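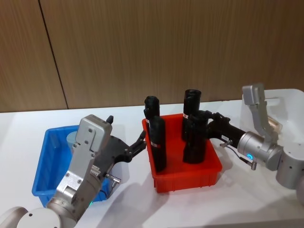

Pekulus Named Title Partner of Jorgate Women's Basketball Invitational

JORGATE, 31/08/2026 – The Jorgate Women's Basketball Invitational announced today that Pekulus has signed on as title partner of the tournament. The event will be known as the Pekulus Invitational beginning with the coming season, and all games will again be played at Mundetti Arena.

The agreement covers the women's college tournament and the high school showcase held on the morning of the final. It also pays for travel for visiting teams, a cost that schools have had to meet from their own athletic budgets until now.
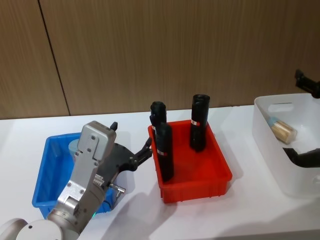
"Coaches told us in May that travel was the main reason they turned down an invitation," said Blandine Mallet, tournament director. "With this agreement in place, we can bring in programs that have wanted to play here for several seasons. We are grateful to Pekulus for its support of the women's game."

The field will grow from four teams to eight. Each team is guaranteed three games, with losing teams moving to a consolation bracket. Semifinals will be played in the evening, and the championship game will tip off the following afternoon. The most outstanding player will receive the Matić Trophy, which has been presented at every edition of the tournament.

Games will follow standard college rules, with four 10-minute quarters. Pairings will be drawn once all eight schools have confirmed their place – an announcement is expected before the start of preseason practice.

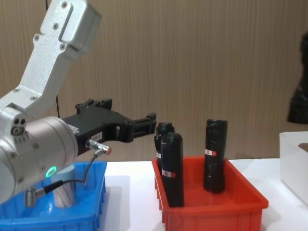 Mundetti Arena will add 859 seats along the east baseline for the tournament. The first 40 rows of the lower level remain reserved for season ticket holders until the end of the priority period, after which any unsold seats will be released to the general public. Student tickets will be sold at the arena box office with a valid school ID.

The high school showcase will be open to players entering their junior or senior year. Applications must be signed by a head coach, and places are limited to 40 players. There is no entry fee.

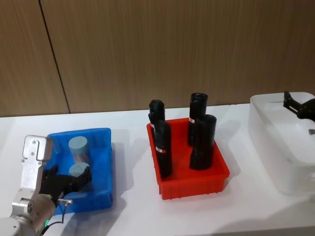

Media Credentials

Requests for credentials should be sent in writing to the tournament press office at Mundetti Arena. Photographers should state whether they need a floor position. Interviews with Ms. Mallet may be arranged through the same office.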